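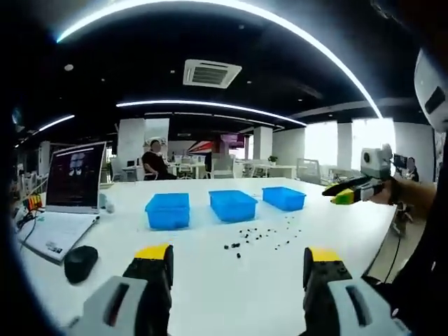 Farzana Gazi reckons the Plimell hand-held kit is good enough for small parts as long as you hire the pair and not the single. I'd like a few more opinions before I pay for it.

**Is the Plimell two-gripper kit worth hiring for sorting small black parts into bins?**

Posted by **copperbench**

We do short runs of boards and spend far too much time putting small components into bins by hand. The plan is to record people doing it with the hand-held grippers, send the recordings to Irnell, and get back something that will run on our Rornell arm. We already own the arm.

The quote is £381 for 28 days, which covers two grippers, the cables and the carry case. Irnell want 300 good recordings before they will start training, and they charge separately for that.

What I want to know:

- Can the yellow tips pick up parts this small, or do they just push them about?
- Is 300 recordings realistic with one person doing it part time?
- Does the second gripper earn its place? The single kit is a good deal cheaper.

Things like bottles don't worry me. It's the little stuff I'm unsure of.
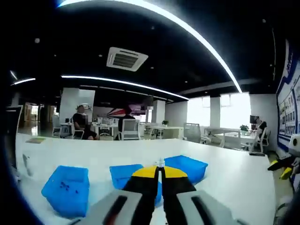 *Plimell pair at a bin table, with a small clear bottle just past the yellow tips.*

---

**tam_w**

We hired the same kit from Villa in October and kept it for the full 28 days. Answers in your order.

The tips will pick up small parts, but you have to come in low and close slowly. If you close fast the part shoots off sideways. Round ones are worse than anything with a flat side. Parts with wire leads are easier if you take them by the body. Our first batch was mostly people grabbing the lead and dropping the part halfway to the bin, and Irnell rejected nearly all of it.

300 is fine for one person. We sent 101 as a trial first and asked them to mark the bad ones, and I would do that again. It cost us a few days waiting but we didn't repeat the same mistake all the way through. Keep each recording short – one part, one bin, stop.

Spread the parts out before you start. When they are touching, the tips tend to bring up two.

On the second gripper, we used it for holding a bin still and for passing things across. If your bins are heavy or fixed down you could manage with one. Ours were light plastic and they slid.

The cables are the weak point of the kit. They are too short for a wide table and they catch on the edge when you reach. Ask for the longer ones when you order, as they don't send them unless you do.
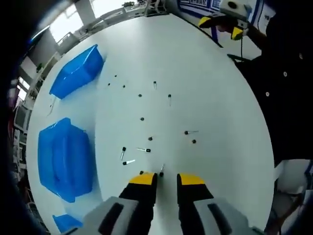
Irnell's support desk told me that leads pointing in different directions are a good thing in the recordings, and that lining everything up first makes the result worse. I had been setting the parts out in neat rows up to then, so that was a wasted Saturday.

---

**hob_nut**

get a vibrating feeder, much cheaper

---

**Piers L.**

A feeder is cheaper if you only ever sort one part. copperbench says short runs, so probably not.

I have used the Plimell single and the pair. Hire the pair if more than one bin gets moved during the job, otherwise save the money. I would also say the hire period is tight. You lose the first two or three days learning how to hold the things, and the recordings from those days are no use to anyone. Start the clock on a Monday if they let you choose.

Move your bins about between recordings too. I left mine in the same places for the whole hire and the arm was hopeless as soon as one was shifted. I had to pay for a second round.

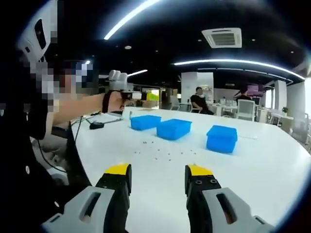

*Table layout with two blue bins near each other and one set apart, small dark beads spread in front of the first two.*

Check with Irnell that they still support your Rornell model before you pay Plimell anything. The two firms bill separately and neither will refund you for the other.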